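Cajas grises, tercera parte: el cajón de las cosas pequeñas

En junio terminé de ordenar el cuarto de trabajo y quedó pendiente lo de siempre: los objetos sueltos que no tienen categoría. En las dos entradas anteriores traté la tornillería y los cables. Esta vez toca el resto, es decir, adaptadores, pilas a medio uso, tapones, una cinta métrica, las llaves de un candado que ya no tengo.

Punto de partida: un mueble Parkasstead de 758 mm de ancho útil y 853 mm de alto, con baldas regulables. El fabricante da la medida exterior en la hoja, pero la interior hay que tomarla en casa. Medí en tres puntos (delante, centro y fondo) y me quedé con la menor. El fondo lleva un listón que resta unos milímetros y que en mi caso impedía meter la caja hasta el final.

Durante años usé cajas con divisiones fijas. Funcionan con piezas iguales entre sí. Con objetos de tamaños distintos la mitad de los huecos queda vacía y la otra mitad no cierra. Heather Bolger me prestó dos cubetas abiertas de la serie Korport, sin divisiones, y las tuve un mes en la balda inferior. El resultado fue mejor de lo que suponía, con una condición: no llenarlas. A partir de cierta altura lo de abajo deja de existir a efectos prácticos y se vuelve a comprar. Yo compré dos veces la misma boquilla.

La regla que aplico ahora es de una sola capa. Si un objeto tapa a otro, uno de los dos sale de la caja. Babak Babaei, que leyó el borrador, opina que es desperdiciar volumen. Es cierto, se desperdicia. A cambio, busco con la vista y no con la mano, y eso me compensa en un mueble que abro varias veces al día.

Sobre las paredes: cuanto más altas, peor se ve el contenido desde delante. En una balda a 700 mm del suelo una pared de 90 mm me resulta cómoda. Por encima de esa balda conviene una caja más baja o una que se pueda inclinar. Las cubetas Guérin que probé después tenían las paredes del todo verticales y ganaban algo de fondo, pero no se apilaban vacías una dentro de otra - detalle menor hasta que sobran seis.

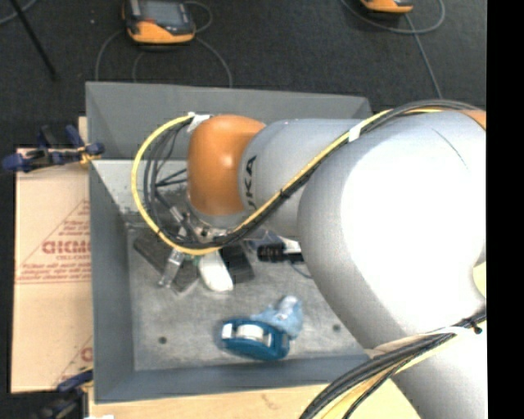

El color de la caja importa más que la marca. Tuve una temporada cajas negras y los adaptadores, casi todos negros, desaparecían dentro. Las transparentes tampoco me convencen, se rayan y al cabo de un año parecen sucias aunque estén limpias. El gris medio es un buen compromiso, y una pared algo inclinada como las de esta cubeta ayuda a sacar las piezas que quedan pegadas al borde. Con pocos objetos dentro la regla de la capa única se cumple sin esfuerzo.

Queda el asunto del apoyo. Sobre la balda de melamina las cubetas resbalan al tirar de la pieza de al lado. Corté una tabla de madera clara a la medida de la balda, lijada y sin barniz, y el deslizamiento se redujo bastante. Un fieltro fino también serviría, aunque recoge polvo y hay que aspirarlo.

Etiquetas no he puesto. Con la caja abierta y a la vista no las echo en falta; en las baldas altas quizá sí. Nima Mirzaei usa cinta de papel y lápiz, y las cambia cuando cambia el contenido. Lo probaré en la balda superior, donde siguen las cajas con tapa Brernen a la espera de que las vacíe.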